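Arm resumed by itself while I had my hand near the bin. Talk me down or tell me off

Forum index > Cells, guarding and general bad news > Bin picking

Wanpen Wannasri
Member

Posting this before I've calmed down, so forgive the tone.

We run a small bin picking cell at Clirnau. Mixed household objects, one arm, two metal bins, parallel gripper on a Rakeo controller, grasp planning by Prumero. It moves things from one bin to the other and then back again, all day, like a very expensive intern. We'd had 2,810 picks on this build with nothing worse than a dropped apple.

What happened: it picked up a fuzzy yarn item, moved over to the second bin, opened the fingers, and the yarn stayed put. A few strands had hooked themselves on one finger. The arm went back for its next pick wearing the thing. Planner looked at the camera image, saw a large blue object floating over the bin, and decided (reasonably, I suppose) that it had no idea what was going on. It went to a state called WAIT_CLEAR and parked.

I opened the side panel, reached in and pulled the yarn off. The view was now clear. WAIT_CLEAR did exactly what it says, and the arm set off for the bin. I got my hand out. Nothing touched me. The coffee was less lucky.

Speed in that cell is capped at 600 mm/s, which sounds slow until it's pointed at you.

Questions:
1. Has anyone else had strands catch on soft fingertips?
2. Is WAIT_CLEAR supposed to restart without asking?
3. How stupid was I, on a scale that goes up to very?

dockside_plc
Senior member

3 first. Very. But you had help.

Why did opening the panel not stop the arm?

Wanpen Wannasri
Member

The main door has a switch. The side panel has a magnet that holds it shut. I had somehow been thinking of these as the same thing.

dockside_plc
Senior member

So you have a guarded cell with a hole in it, and the hole has a handle.

I'm going to be dull about this. A robot that isn't moving and a robot that can't move look identical from the outside. Everything in your post follows from mixing those two up. WAIT_CLEAR is the program having a think. It isn't a stop. The drives are on and it's one camera image away from going to work. Switch on the panel, wired into the safety circuit, manual reset from outside the cell where you can see all of it. Until that's done, the panel gets screwed shut.

mothballed
Member

Agree on the switch, but I don't love this turning into "operator forgot the rules, the end." The restart behavior is bad and whoever wrote it should feel at least a bit warm around the collar. A recovery state that ends when a human removes the problem is a recovery state that triggers on human hands. It practically invites you in.

dockside_plc
Senior member

It can invite whoever it likes if the drives are off. Planner software is allowed to be foolish. That's why it isn't the safety system.

mothballed
Member

Both can be wrong! I have two hands and can point at two things.

(For now.)

Nørgaard
Member

I use Prumero on a different arm. The auto resume is a setting, and on my install it came turned on. Look in the recovery section of the config for resume_on_clear and set it to false. After that it waits for a button.

There's also resume_delay next to it. Mine was 125 ms. I assume this was picked by somebody who has never removed a sock from a gripper.

Wanpen Wannasri
Member

Found it. Same value. So the planner gave me an eighth of a second to admire my work.

Set to false now. Panel is screwed shut and there's a switch on order. In the meantime all rescues go through the main door with the e-stop pressed, which takes longer and has greatly reduced my enthusiasm for rescuing things.

On to question 1, then, because the yarn problem is still there and it's the reason I was reaching in at all.

gantry_gary
Member

Take the yarn item out of the set. Done. You're welcome.

Wanpen Wannasri
Member

The set is supposed to have awkward things in it. If I take out everything the gripper dislikes we'll be left with a box and our feelings.

gantry_gary
Member

Boxes are nice. Boxes pay the bills.

More seriously, what is the gripper reporting when this happens? Width, force? If the fingers open all the way and it still calls that a successful release, then it's only checking the fingers and not the object. Fingers open is not the same as hands empty. My kid uses the same trick with candy.

Wanpen Wannasri
Member

Yes, that's it. The Rakeo reports fingers open, so the planner logs a release. It has no notion of something hanging off the outside. The log for the bad cycle reads like a complete success right up to the part with the coffee.

Nørgaard
Member

You could add a look step. After release, move to a fixed pose over the bin, compare the space under the fingers with a reference image of the bare gripper, and if there is anything extra, go to a hard fault. It costs time on every cycle though.

gantry_gary
Member

Or shake it. Open, quick wiggle, close, open. I've done it for plastic film for years and it looks ridiculous and works.

mothballed
Member

Please don't shake a loaded gripper over a bin of loose objects in a cell with a known hole in it. Look first, shake later.

gantry_gary
Member

The hole is screwed shut. Read the thread.

mothballed
Member

I read it. I've also met people with screwdrivers.

dockside_plc
Senior member

Wanpen, can you put up a picture of the bin and gripper? Everyone is arguing about a tool they haven't seen, me included.
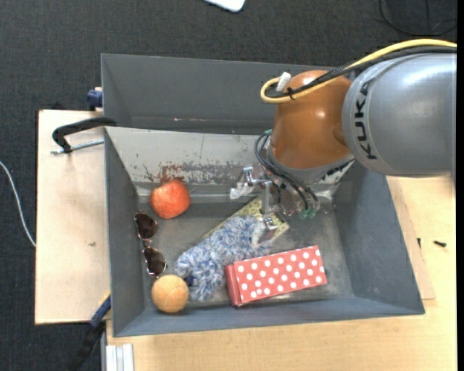 Wanpen Wannasri
Member

Blue fluffy thing in the middle is the offender. The flat one with the honeycomb pattern half under it is the accomplice, in that the planner loves a flat surface and will happily go through the yarn to get at it. The apple, the sunglasses, the old ball and the polka dot box have no complaints against them at present.

Bin is metal, very scraped up along the back wall. Some of that is us. I'd like to say less than half.

gantry_gary
Member

OK, that changes my answer. I was picturing rubber pads. With brackets and rods in the open like that you have plenty of places for a loop of yarn to catch, and I'm not sure it's the fingertips at all. Did you see which part the strands were hooked on?

Wanpen Wannasri
Member

I said finger. What I remember is yarn, then motion, then coffee. It could have been a bracket. I'm no longer a reliable witness.

gantry_gary
Member

Then I withdraw the wiggle. Sleeve first. A smooth sleeve over the bracket ends, something cheap you can throw away. If that fixes it you never have to touch the software.

Nørgaard
Member

I still want the look step. A sleeve makes it rarer, and rare is worse in one way, as by then everyone has stopped expecting it.

dockside_plc
Senior member

Two things from me, neither about yarn.

The yellow cable makes a loop up by the wrist and it's tied to the black one with a little cable tie. Jog the wrist slowly through its full range by hand and watch that loop the whole way. If yarn can find something to hook on, so can a cable, and a cable gives up more expensively.

Second. There are two small black screws lying on the table to the right of the bin. What did they come out of?

Wanpen Wannasri
Member

I've been looking at those screws in the picture for ten minutes and I would like to tell you I know.

mothballed
Member

oh no

dockside_plc
Senior member

Check the gripper brackets and the flange before you run again. Then the camera mount. If every hole has a screw in it, fine, they're spares and I'm an old nag.

Wanpen Wannasri
Member

Update, about 4 pm. Arm locked out, went over everything with a driver. No empty holes on the gripper or the flange. One bracket screw was loose enough to turn with my fingers, so that's been torqued and marked with paint, along with its neighbors. The two on the table don't fit anything on the tool that I can find. They are in a cup with a label that says "???".

Wrist loop: it clears everything, but at one end of travel it gets closer to the gripper than I'd like. Retying it tomorrow with a bit less slack.

Sleeves are on. Heat shrink, nothing clever. I ran 5 grasps on the yarn with the main door closed and it let go each time, which I know proves almost nothing.

gantry_gary
Member

Proves I was right.

Nørgaard
Member

Five grasps proves you did five grasps. Look step.

Wanpen Wannasri
Member

Look step is going in too, you can both stop. It costs over a second per cycle and I've already had an email about it.

I also asked Prumero whether resume_on_clear could ship turned off. They answered quickly and said it's on "for throughput." I described the throughput of my left hand. Waiting to hear back.

dockside_plc
Senior member

Write it up where you work, if you haven't. As a near miss, with the panel as the first line and the yarn well below it. People will want to talk about the yarn.

Wanpen Wannasri
Member

Done this morning. The first comment on the report was about the yarn.

Switch should arrive next week. I'll post the wiring before I connect anything, so please be as unpleasant about it as you were about the magnet.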